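**Clinbridge repair morning gets a bigger room from the autumn**

Sep 25, 2018

The monthly repair and sorting morning in Clinbridge is to move into the larger ground-floor room at the old Keromport Road school, after a summer in which the smaller room upstairs was full nearly every time it opened.

The mornings began as a way of dealing with household odds and ends that people are reluctant to throw out: loose cables, straps that have parted from whatever they once held, kitchen tools, small cases and brackets. Visitors bring them in, lay them out on a table and try to work out what belongs with what. Anything that can be mended is mended there if the right part can be found. The rest is sorted by type and kept on the shelves for someone else to use.

Ifor Prothero, who runs the sorting table, said the August session was the busiest so far, with 286 items logged in the book by closing time. Of those, 29 went home repaired the same day. Most of the remainder were put into the shelf boxes, and a smaller number went for scrap.

"People think it will be all toasters and lamps," he said. "It's mostly little things. A lead with no label on it, half a clip, a bit of metal off something. You put them side by side and now and then two of them fit."

The new room has space for 15 tables against the present six, and a lockable cupboard for tools. Alun Gough, who looks after the bookings, said it would also let the group keep kitchen and bathroom items apart from wiring and metal parts, which have had to share a surface up to now.
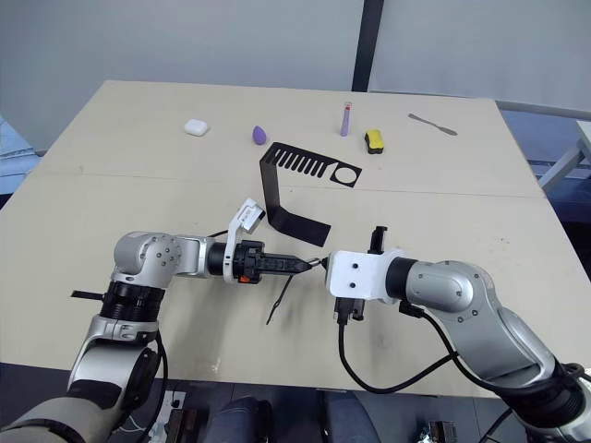
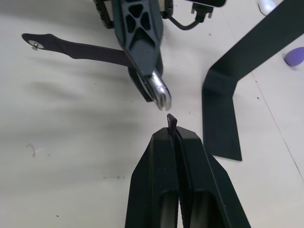

*Small items on the sorting table, among them a sponge block and a metal spatula (first picture), and a black strap and cable beside a latticed black part (second picture).*

The move will cost £600, mainly for shelving and extra sockets along the back wall. Pritchard, the hardware shop on the High Street, has offered to meet half of that and to supply storage boxes at cost. Its owner, Caradog Pritchard, said he already sends customers to the group when they come in asking for a part that is no longer made.

"I had a man in wanting one screw for a bracket, and I couldn't match it," he said. "He came back to tell me he'd found it upstairs in a box of forty others."

The other half of the money is still to be found. A second-hand tool sale is planned, and the group is asking for clean tins and jars with lids for the smaller pieces.

Some rules will change with the room. Each household will be asked to bring no more than one carrier bag of items at a time, and anything with a mains plug must be handed to Bleddyn Hughes at the door for checking before it goes on a table. Paint, gas canisters and loose batteries will still be turned away. Sponges, brushes and other cleaning things can be left if they are unused.

Cables remain the largest single category. Mr Gough said he would like people to tie a tag on any lead they can identify before bringing it in, with the make of the appliance if they know it. A sheet showing the common plug shapes will be pinned up beside the shelves.

Not everyone is keen on the change of address. Alun Mostyn, a regular since the first session, said the upstairs room had better light for close work – it has windows on two sides – and he hoped somebody would think about lamps before the darker mornings. Mr Prothero said two bench lamps had been promised and that more would be welcome.

Sessions will keep to the same hours, from ten until one, and entry is still free. The side gate will be used until the front steps have been repaired, and there is parking in the yard for those with heavy bags.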